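Visit to the Mondal learning lab, Dronunbridge
3/21/18

Our small group from Sullova was invited to see how Mondal collects examples for its robot arms. I work with packing machines and I knew little about this subject before, so I wrote down more than usual.

We were received in a meeting room on the second floor. The coffee was good and the introduction was long. The project is called Fladex and it started in January. Its aim is to teach an arm to pick and place things by showing it how a person would do the task.

A good part of the examples is made in simulation. The operator sits at a desk, moves the controls by hand, and the arm in the computer follows. Each try is saved as one example. On the day before our visit they had saved 174, and 52 of these were later thrown away.

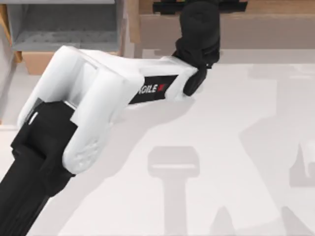 I asked why so many are refused. The answer was that a person gets tired and begins to make small stops, and the system learns the stops also. For this reason an operator works for two hours and then must change.

Afterwards five of us were allowed to try the controls. I must admit that my attempts were poor. My hand was too quick and I always closed the gripper too early. A colleague did it well at the second try, and we heard about it during the whole way home.

The parking is behind the building and the entrance is badly marked, so please leave some extra time if you go.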